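Publications > Working Papers > Small Shop Practice > Section 4

Search this collection Enter keywords Go

4. Unpacking in the aisle

I should say up front that I came to this part of the study with a bias. I worked a summer in a shop like Hanine before I ever thought of writing about one, and I hated restocking with a passion (my knees still remember it). So when Mairéad Hayes, who shared the fieldwork with me, said we ought to give a whole section to what happens between opening a carton and filling a shelf, I groaned. She was right, though, and I've come round to thinking it's the most interesting bit of the whole paper!

Most of the writing on shelf work treats the carton as a kind of package that arrives, gets emptied and goes away. In the shops we visited it was much more like a piece of furniture. People put it down on the floor, folded the flaps out, and then worked from it for as long as it took, and everything else in the aisle had to bend around it - the shoppers, the next carton, the person doing the work. At Prurkgate, where the aisles are the tightest, Gráinne Geraghty told us she picks the spot for the carton before she picks the carton. I loved that. She looks for a place where she can reach the shelf from a crouch and still let a stroller by, and if there isn't one she leaves the job for later.

We came to call this "parking," and once we had the word we saw it all over the place. A parked carton has a front and a back. The flaps matter a lot more than I expected, too. Folded outward they open up the top for both hands, but they also take up floor, and in a narrow aisle one of them will often end up propped against the base of the shelving (see Figure 7). Aoife Hennessy at Hanine tears hers off when she can. Gráinne never does, and says a carton with no flaps is no good to her afterward.

Then there's the matter of hands. Round tubs are a funny thing to lift out of a square box. There's no corner to hook a finger under, so you either cup the side or go for the lid, and going for the lid makes people nervous if they don't trust the seal. In our notes the two hands often do different jobs, one around the side of a tub and the other resting on a lid nearby. Mairéad thinks the hand on the lid is mostly keeping track of where the next one is. I'm less sure - I think sometimes a hand just needs somewhere to be - and we never did settle it between us.

Soft goods are another story. Plastic-wrapped packs can be squeezed, turned and pushed in tight against each other, and our shopkeepers handled them fast and without much looking. Nuala Ní Mhurchú said she could fill a row of them while talking on the phone, but for tubs she hangs up. We come back to this difference in Section 9, where the Lellau shops complicate it quite a bit.
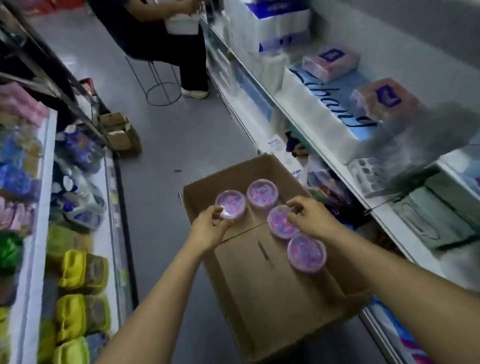

Figure 7. Both hands in a parked carton of round lidded tubs, flaps folded outward, with a second open box farther down the aisle.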